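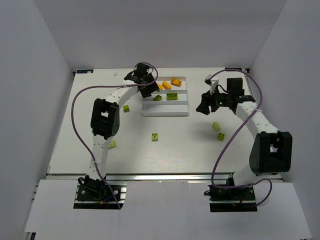 Pernbridge, October

Section 2. Sorting and storing bricks on the tiered shelf

This section covers the small white tiered shelf and the toy building bricks that go with it. It applies to the Jetus shelf in the standard size. If you have the wide version, follow the same steps but read the note on spacing under 2.3 first. Assembly of the shelf is in Section 1, and spare parts are in Section 4.

2.1 Before you start

You will need:

The assembled shelf
Your bricks, out of their bags or tubs
A soft dry cloth
A shallow tray for pieces you have not decided on
The label sheet (part no. 385)

Choose a flat, level work surface. A white or light gray surface is best for sorting, as dark bricks and small flat plates are easier to find on it. Plain walls on three sides will keep bricks from rolling away, but they are not required.

CAUTION: Small parts. Toy building bricks are a choking hazard for children under three. Do not leave loose bricks on a surface that a small child can reach.

2.2 Placing the shelf

1. Wipe the work surface with the dry cloth. Grit under the feet will make the shelf rock.

2. Set the shelf down with its open side facing you. Leave room to lay bricks out in front of it.

3. Press down lightly on each front corner in turn. If the shelf moves, turn it end for end and try again. If it still moves, go back to Section 1 and check that both side panels are pushed all the way in.

4. Remove the film from the adhesive pads and press the shelf down for a few seconds. Skip this step if you plan to move the shelf between rooms.

Note: The pads can be used once. Replacement pads come in packs of 11 and are ordered from the Vadgate warehouse under part no. 854.

CAUTION: Do not lift the shelf by a tier. Hold it by the sides, near the bottom.

2.3 Sorting the bricks

Sort by shape first and by color second. Most people want to do it the other way around, and it does look nicer for the first day, but a small red plate in a pile of red bricks is hard to find. The same plate in a pile of mixed plates stands out.

1. Spread the bricks over the work surface in a single layer. If there are too many, work in batches.

2. Pull apart any bricks that are stuck together. Use a brick separator if you have one. Do not use a knife or your teeth.

3. Pick out the largest bricks and group them on one side of the surface.

4. Group the regular bricks next, then the flat plates.

5. Put everything else in the tray. This includes wheels, hinges, windows and any piece that does not belong to a building set. Go through the tray at the end.

6. Check each group for cracked or chewed bricks and set them aside. They do not hold well and tend to be the reason a model falls apart.

Note for the wide shelf: leave a finger's width between groups on each tier. The tiers are longer and the bricks slide sideways when the shelf is bumped.

2.4 Loading the shelf

Load from the bottom up. The shelf is light, and it tips easily when only the top is full.

1. Place the largest bricks on the bottom tier, studs facing up.

2. Place regular bricks on the next tier. They can be stacked two high. Click them together if you stack them - loose stacks fall when you reach past them.

3. Place plates and small pieces on the top tier, where they can be seen.

4. Lower each brick straight down from above. Sliding bricks in from the side pushes the others off the far end.

5. Apply the labels to the front edge of each tier. Leave them off until you have used the shelf for a week or so. The first arrangement usually changes.

CAUTION: Do not press bricks down hard while they are on the shelf. Join them on the work surface first and then put them in place.

2.5 Using the shelf while building

Take the bricks you need for one step of the model and put them on the surface in front of the shelf. Return what you did not use before you take the next lot. When two people build together, one on each side, keep the shelf between them and agree on who puts bricks back.

2.6 Cleaning

Dust the tiers with the dry cloth. For marks, use a cloth dampened with water and a little dish soap, then dry the shelf before reloading it. Do not put the shelf in a dishwasher. Bricks can be washed by hand in lukewarm water and left on a towel to dry overnight.

2.7 Common problems

The shelf leans forward.
Too much weight on the top tier. Move the heavier bricks down and repeat step 3 of 2.2.

Bricks fall off the end of a tier.
The tier is overfilled, or the surface is not level. Remove a few bricks first and see if that helps.

Labels peel off.
The edge was dusty or damp when they were applied. Clean it, let it dry and use a new label.

Text for this section by Mateja Petek. The Georgiou edition of the shelf has a closed back and is covered in its own leaflet.

Continue to Section 3, Adding a second shelf.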